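3. What people told us about their bowls

3.1 How we ended up asking about crockery

I should say at the start that this project was meant to be about kitchen tables. Omolara Dauda and I had drawn up a neat little plan to visit households in Wirkby and ask who sat where at mealtimes, and whether the seats had changed as children grew up and moved out. We got through nine pilot visits and our notes on seating were thin to the point of being embarrassing. What we did have was page after page on bowls. People fetched them out of cupboards without being asked. They told us which one was for soup, which one was for guests, and which one had come from an aunt and must never go near the dishwasher.

So we changed the plan. The new survey went out in February to 700 addresses across Wirkby and the villages up the Grarmont road, and 300 came back filled in (a better return than either of us had dared hope for, given how long the form was). Between them those forms gave us 3975 separate entries in the "tell us about one piece" boxes. I've read every one of them, some of them several times, and I'm still finding things I missed.

3.2 The favourite and the everyday

The first thing that struck me was how seldom the favourite bowl was the one in daily use. I'd expected the opposite! My own favourite is the one I eat porridge from, and I suppose I thought everybody was like me. But again and again people wrote that the piece they liked best lived on a high shelf, or at the back, or wrapped in a tea towel in the spare room. One woman in Grarmont had eaten from hers twice in her life, both times at Christmas. She gave the date of neither.

Everyday bowls got a different sort of writing altogether. The entries were shorter and a good deal grumpier. They stacked badly, they were too shallow for cereal, the rim dribbled when you poured from it. A few people had plainly been saving up these complaints for years. And yet when we asked whether they planned to replace the bowl in question, most said no, and several seemed a bit put out that we'd asked.

Colour came up far more than pattern. Pale colours were spoken of warmly, pinks and soft greens most of all (see Figure 2), and they were often tied to a particular person or house. White was hardly described at all. People wrote "white" and moved on to size, or to where they'd bought it. Omolara thinks this is because white crockery is sold in sets, and nobody has much to say about one sixth of a set. I'm less sure. Some of our longest entries were about the last survivor of a set, and I'd rather leave the question open until we've done the second round of visits.

Figure 2. Bowls in pink and white, with a mint-green piece behind.

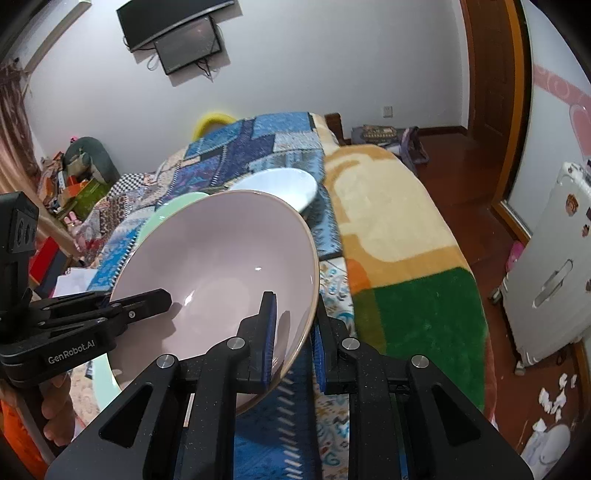

3.3 Chips, cracks and who is allowed to wash up

Damage deserves its own section — it got one on the form only because Babatunde Afolabi read our draft and asked why we'd left it out. He was quite right. The box marked "any chips or cracks?" was filled in more often than any other, and people were wonderfully exact. They knew which side the chip was on. They knew who had done it, and what had been on the radio.

We followed Ekwueme in sorting the answers by what happened next: kept in use, kept but retired, mended, or thrown out. I did find the line between the first two slippery. Where do you put a cracked bowl that now holds keys? Ekwueme would call it retired, as it no longer holds food, but the owner in this case was firm that it was "working harder than ever". In the end we coded it as kept in use and made a note.

Mending was rare, and nearly always done by the owner with ordinary glue. Only the Sillus Lane households mentioned taking pieces to somebody else, and they all seem to have used the same man, who has since moved away.

Then there's the washing-up. We hadn't asked about it, but it crept in everywhere. Plenty of homes had a bowl that only one person was trusted to wash, and visitors who offered to help were steered towards the cutlery. I come back to this in section 4, where I look at the rules families make about handling and how children pick them up.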